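Reading time: 9 min

4. What the fill figures can and cannot tell us

4.1 The claim

The rule that bar-shaped pieces "find their own level" in an open bin is repeated in most of the storage guidance we read. In its usual form it says that long blocks dropped into a container will end up at mixed angles, that the mix is much the same from one fill to the next, and that a single allowance for wasted space will therefore serve for any bin of a given size. The Grollus handbook puts the allowance in a table, with one row for each bin depth and no column for the number of pieces. The Ondska guidance copies the table and drops the footnotes.

We went looking for the evidence behind that table and did not find much. The handbook cites an earlier edition of itself. The earlier edition cites a set of fills carried out at Orgate, and the only surviving account of those is a two-page summary, without raw counts, which says that the results were "in good agreement". Agreement with what is not stated.

4.2 What was recorded in the Tekleab fills

The Tekleab project is the one recent attempt to put the rule on a better footing, and it deserves to be read closely. It recorded 1885 fills of open bins with straight-sided blocks and kept 1810 of them. The missing fills were set aside because the blocks "did not settle in a typical manner". We think this is a serious weakness. If the question is how often blocks settle in a typical manner, then the fills that did not do so are the very ones a reader needs, and no list of them is given.

A second difficulty lies in how the angles were scored. Each block was put into one of three groups: along the wall, across the floor, or slanting. The scoring sheet gives no limits for these groups. A block lying at a shallow slant could go into the second or the third, and the sheet leaves the choice to whoever was holding the pencil. Two scorers were used for part of the set, but the report gives only a joint score, arrived at by discussion. How far apart the scorers were before they talked cannot now be recovered.

The third difficulty is plain enough from a single bin. Figure 3 has six rectangular bars in an open grey bin on a light wooden tabletop, three of them red and three dark green. 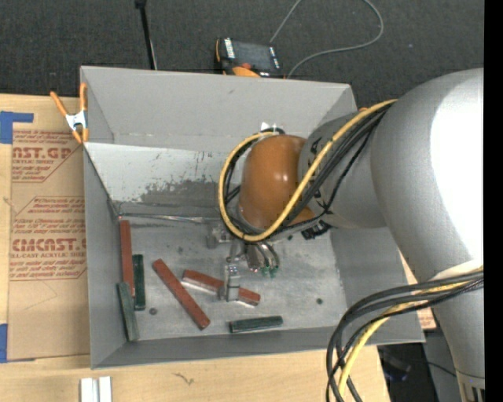 Edda Quillfeather, lecturer in storage and handling
2025-11-24
14 shares | 3 comments

Take the red bars in Figure 3 first. One stands close to upright in the view, along the left wall, and few scorers would hesitate over it. The one running diagonally across the left-centre of the floor is also simple: it slants. The third lies at a shallower angle, and its midsection is hidden behind a metal finger. On the Tekleab sheet it might be "slanting" or it might be "across the floor". With so few pieces in the bin, moving that one bar from one group to another changes the share in each by a sixth, and a change of that size is larger than most of the differences the report goes on to discuss.

There is also the matter of neighbours. A green bar lies upright just to the right of the red one by the wall. The sheet has no place to record this. If "along the wall" means touching the wall, the green bar fails; if it means lined up with the wall, it may pass. The report uses the phrase in both senses, sometimes on the same page. We tried reading the results under each meaning in turn and found that several of the printed totals would work with only one of them, and it was not always the same one.

4.3 Few pieces and many

The handbook allowance is meant for full bins. It is nevertheless quoted for bins with a handful of pieces in them, and the Tekleab report does the same in its closing pages. We doubt that the two cases have much to do with each other.

In a bin with a few bars on the floor, the walls matter a great deal and the bars matter to one another only where they meet. A bar can lie almost anywhere. In a deep fill, each bar rests on others, and its angle is largely settled by what is underneath. One would expect the second case to be more regular than the first. It may well be, but pooling the two, as the report does, hides whatever regularity there is. Of the fills kept, only 288 had the number of blocks written down at all. The rest are described as "part" or "full", and a bin marked "part" might hold half a dozen bars or be one layer short of the rim.

We worked through the 288 by hand. Split by number of blocks, the groups became small very quickly, and the spread within each was wide enough that no single allowance could be fitted to all of them without large errors at one end. The allowance in the handbook sat near the middle. That is some comfort to anyone filling a bin to a middling depth, and not much to anyone else.

4.4 Colour

Some space must be given to colour, although we would have preferred to leave it out. The Ondska guidance advises that blocks be sorted by colour before filling, on the grounds that sorted bins "pack closer". Nothing in the Tekleab fills supports this. Colour was recorded in a few sessions only, and in those sessions the colours may have differed in length as well, so that any effect of sorting could just as easily be an effect of putting long bars with long bars. In Figure 3 the longest-looking bar is one of the red ones, but judging length from a view like this is poor practice and we do not propose to build on it. A ruler would have settled the matter in an afternoon. No measured lengths are given in the report.

It is possible that sorting helps for some other reason. People who sort may also place pieces with more care, or stop to straighten the ones already in the bin. That would be worth knowing, and it would be a finding about people -- the guidance presents it as a finding about blocks.

4.5 What we would accept

We do not say the rule is false. Long blocks left to lie as they fall may indeed waste a fairly steady share of a bin once there are enough of them. Our complaint is that the present evidence was gathered in a way that could hardly have shown otherwise.

A fair test would need at least 500 fills with the number of blocks written down for every one, the lengths measured beforehand, and limits in degrees for each group of angles. No fill should be dropped for looking odd. Bars partly hidden from the scorer should be marked as such and counted separately, with the totals given both with and without them. Two scorers should work apart, and their sheets should be printed side by side before any discussion takes place.

Until something of the kind is done, we suggest that the Grollus table be used only for bins filled well above the first layer, and that the row for shallow bins be ignored. The project has said that a further set of fills is planned for December. We have asked for the scoring sheet in advance and have so far received the old one.

22 shares on this section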